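阅读时间：8分钟
九月
作者：Ekrem Öztürkmen、Elis Gwilliam

4 冷藏熟食召回中的批次追溯：从通知发出到门店下架

4.1 问题从哪里来

在前一节里，我们已经交代过召回通知本身是怎样写成的，这一节想慢一点，把通知发出之后的事情说清楚。做食品安全的同行大概都有体会：一份通知写得再周全，真正到了收货员手里，往往只剩下一张打印纸和一个电话号码。他要在冷库里找到对应的箱子，而箱子上的标签未必和通知里的写法一致。我们在Cuneck镇跟着配送车跑的那段日子里，这样的情形见得实在不少，也因此对一线的同事多了许多敬意。

本节讨论的对象是即食冷藏熟食，主要是切片火腿、鸡肉卷和拌好的沙拉。这几类产品有一个共同的麻烦，就是原料批次和成品批次之间并不是一一对应的。一桶腌料可能用在三条线上，一条线一天又可能换两次腌料。倘若致病菌出在腌料里，要召回的范围就得顺着用料记录一层一层往外推；记录若有缺口，企业只好把范围放宽，把大量本来没有问题的产品一起收回来。我们并不认为放宽是错的，消费者的安全总归放在第一位，只是希望知道这个“宽”究竟宽在哪里，有没有办法收窄一些。

4.2 样本与资料

我们的资料来自Skudevell熟食厂及其下游的两家分销商，Van Wyk冷链和Clorngate食材行。三家单位都很慷慨，把召回演练的原始单据借给我们抄录，有些单据上还留着油渍和铅笔的涂改，读起来反倒比电子表格更有味道。我们一共整理出2761条出库记录，涉及37个成品批次。其中36个批次能够从成品一直追到原料，剩下的一个批次在换班时漏记了腌料桶号，我们把它单独列出，后文会再谈到。

抄录时我们定了几条规矩。凡是单据上字迹不清的，一律由两位作者分别辨认，意见不同就打电话回厂里核实，不作猜测。凡是同一批次在不同单据上写法不一的，例如有的写班次字母，有的省去不写，我们保留原样，另设一栏填写统一后的编码。这样做确实慢，光是编码一项就占去了整个夏天的好几个星期，但后来分析的时候省了许多力气，也让我们有底气说每一条记录都能翻到原件。

需要说明的是，演练毕竟是演练，参加的人事先知道会有这么一回事，只是不知道具体在哪个钟点。Skudevell厂的质量主管把通知定在下午三点二十分发出，正赶上交接班。她的想法是，真出了事情不会挑时候，我们很赞成。不过读者在看下面的结果时，仍然应当记得，真实召回中的反应未必有这样快。

4.3 追溯中断的三种情形

第一种情形最为常见，出在拆箱重组上。Clorngate食材行的客户多半是学校食堂和小餐馆，订货量零碎，一整箱的火腿常常要拆成几份，与别的批次拼在一起送出去。原箱上的标签留在仓库，拼箱上贴的是拣货单，拣货单上有品名和重量，却没有批次。等到通知来了，仓库能说出这箱火腿到过自己手里，却说不出它后来去了哪几家，只好把当天送过同类产品的客户全部通知一遍。

第二种情形出在日期的写法上。成品标签印的是保质期截止日，召回通知用的却是生产日，两者之间相差多少天，要看产品种类。收货员若把二者混为一谈，就会漏掉该下架的，收走不该收走的。这件事听起来简单，可是在冷库里戴着手套，借着一盏昏暗的灯，对着一张字很小的单子，出错是再自然不过的。我们自己第一次跟班核对时也弄错过，后来还是Van Wyk冷链的一位老师傅耐心地教了我们一遍。

第三种情形便是前面提到的那个漏记批次。换班时上一班的操作工已经把新腌料倒进了滚揉机，桶号却留给下一班去填，而下一班以为已经填过了。厂里事后用称重记录倒推，把可能的腌料桶缩小到两个，算是补救得不错。可是若按照谨慎的原则，这两个桶所涉及的成品都要召回，范围一下子就大了一倍。

4.4 一种较为朴素的改进

我们曾设想过给每一箱都配上电子标签，也认真算过一笔账，最后还是觉得对小型分销商来说负担偏重。与几家单位商量之后，我们选了一个朴素得多的办法：在原箱标签的下半部印一条可以撕下来的副标，上面只有成品批次和生产日，拆箱时随手撕下，贴到拣货单的背面。一箱若拆成几份，就多印几条。换班交接时则另加一行签字，上一班不填桶号，下一班不得开机。

Clorngate食材行先试用了副标，头一轮印了400条，贴在火腿和鸡肉卷的原箱上。拣货的同事起初嫌麻烦，后来提出把副标挪到箱子的侧面，这样码在托盘上也能撕到，我们采纳了这个意见，并且觉得它比我们原先的设计好得多。Skudevell厂那边对交接签字的反应比较平静，班组长只是希望签字栏再宽一点，冬天手冷，字写不小。

至于通知的格式，我们建议把生产日和保质期截止日并排列出，品名用标签上的原名，不用内部简称。通知首行写清楚要做什么，是隔离、退回还是就地销毁，免得收货员读完整页才知道该把箱子放到哪里。联系电话最好是夜间也有人接听的那一个，凌晨四点半到货的冷链车并不少见，那个时候再去找办公室的人，多半是找不到的。

4.5 尚待讨论之处

副标能不能在潮湿的冷库里长期粘牢，目前还说不准。我们手上的胶水有两种，一种低温下粘得住但不好撕，另一种好撕却容易掉，还在比较。此外，副标解决的是分销一级的问题，到了餐馆后厨，产品一旦离开包装，批次信息仍旧要靠厨师自己留存。有的厨房会把空包装留到当天打烊，有的切完就扔，我们还没有找到一个大家都乐意的做法。

图4

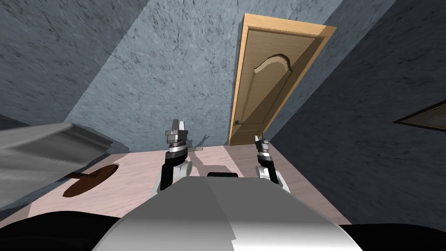

后厨这一环，我们打算在下一阶段请几家食堂一起来商量，先从留存空包装做起，看看保留到第二天早晨会不会给他们添太多麻烦。若是冰箱里腾得出一个小盒子，把撕下来的副标按日期收好，也许比留包装更省地方。第5节将转入成本的估算，包括标签印制、培训工时以及误收产品的损失。

相关文章
冷藏沙拉的留样制度与实际执行
小型分销商如何安排召回演练
过敏原标签错贴：原因与处置
腌料桶清洗记录的保存年限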